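Ticket 1562
Category: Furniture and fittings / Public areas
Site: Andska, ground floor
Item: Zadby rounded unit, white, with navy recessed panel
Priority: 4
Status: Closed
Opened: Dec 16, 2020

Reported problem

Navy panel rattles when the unit is leaned on or knocked. Noise is worst low down on the left. Visitors have started pressing the panel to see if it opens, and it doesn't. Reporter also mentions a mark across the white surface and asks whether the shell is cracked.

Initial checks

Unit does not rock when pushed at shoulder height. Floor fixings tight. Pressed the panel by hand at each corner. Top corners firm. Lower left corner moves inwards and springs back with a click. No movement along the right side, where the lighter blue border meets the white shell.

The Lanell fitting sheet for this unit says the panel sits on 9 clips and should not be glued. Someone has glued it in the past. There is a hard bead of old adhesive behind the top edge, which can be felt with a thin plastic card but not seen from the front. It was left alone at this stage.

First attempt

Pushed the lower left corner home with the flat of the hand until it clicked. Rattle gone. Ticket set to Monitor.

Reopened by reporter the next morning. Rattle back, same corner.

Second visit

Went over the mark on the white shell before touching the panel again. It is a faint horizontal line on the lower part, to the right of the panel. A fingernail run across it did not catch. A damp cloth made no difference. Mild cleaner took part of it off, so at least some of it is a surface scuff. The remainder follows the level of the joint shown on the fitting sheet and is taken to be the seam between the upper and lower shell sections. Pressed on both sides of the line, no flex and no noise. Not a crack. No repair needed.
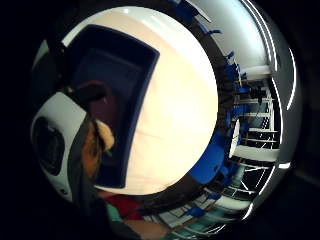

Zadby unit, navy panel and white shell. The faint line is on the lower part, right of the panel.

Panel released from the lower edge upwards using plastic wedges. Metal tools must not be used on this shell, as the coating marks easily and can't be polished out on site. The old adhesive let go at the top after slow pressure — no damage to the border.

With the panel off, two clips at the lower left were found to be worn. They still hold when pushed in but work loose with vibration. The other clips are sound. One loose screw was lying in the bottom of the recess. It does not match anything on the unit and has been disposed of.

Parts

Two clips ordered from Warraich. Their standard clip is 4 mm too short for this panel and will appear to fit, then drop out. The long version is needed. Warraich only sell the long version in bags of 200, so the rest are in the parts drawer under the unit name. Please don't order more.

Fix

1. Scraped the old adhesive off the back of the panel with a plastic scraper. Wiped down and left to dry.
2. Fitted the new long clips at the lower left.
3. Refitted the panel from the top down, pressing over each clip in turn.
4. Checked the gap along the right side with a card. Even from top to bottom.

Knocked and leaned on the unit from both sides. No rattle. Left in normal use for a week with no further report.

Notes for next time

If the same noise comes back, check the lower left clips first. Pushing the corner in is not a fix. Do not glue the panel.

The cleaning instructions for the white shell were last changed in June and still list the abrasive pad. Separate request raised to have that line removed.

Closed. Reporter has confirmed.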